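Search this site Enter keywords Go

Canvas tote for play food: how do I stop the snacks getting crushed?

Vira Fedoruk
Hello everyone! I'm setting up a pretend grocery corner for the little ones at our library, and the kids love packing a big cream canvas tote with play fruit and a few packets. The trouble is that everything slides to the bottom in a heap, and the packets come out looking very sorry for themselves. The seams are fraying too, with loose threads along the edges. Is there a better order for packing, or do I just need a stiffer bag?
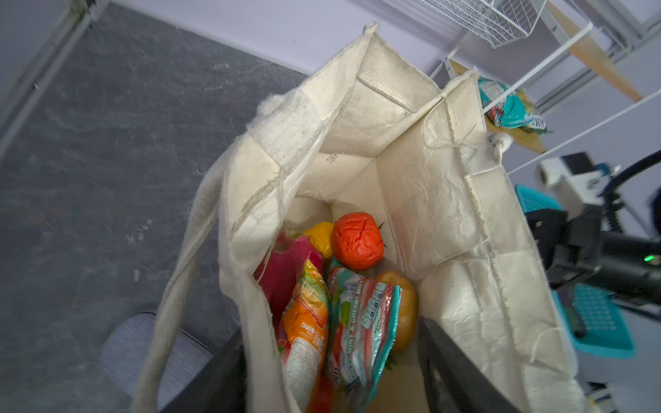

Tomato, dragon fruit and friends at the bottom, with the cherry mint packet leaning on the right.

Jonatan Lundgren
Stiffer bag. We paid 39 dollars for three and they're fine.

Clodagh Keane
Oh, I do love a shop corner! I ran one for years, and I'd keep your tote, it's a good roomy one. Let the children put the fruit in first and stand the packets on top at the very end, and if you fold a thick piece of cardboard into the base it will sit much flatter. For the fraying, trim the threads and run a zigzag stitch over the raw edges (a patient evening with a needle works too). I'd also sort the food into baskets before anybody starts packing, fruit in one and vegetables in another, so they can see what they're choosing.

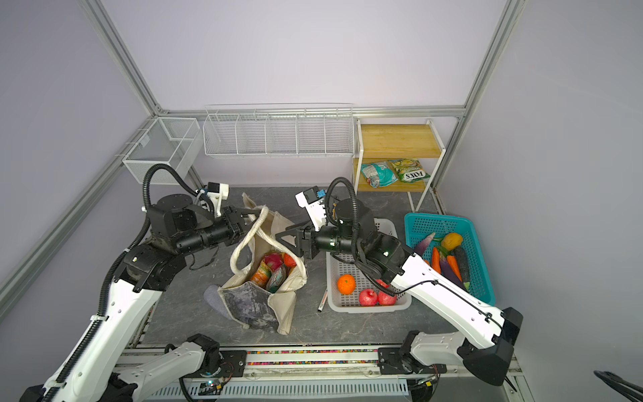

Tote standing open, apples and tangerine in the white basket, vegetables in the teal one.

Vira Fedoruk
Thank you, Clodagh! Cardboard is going in tonight, and I'll dig out my sewing box.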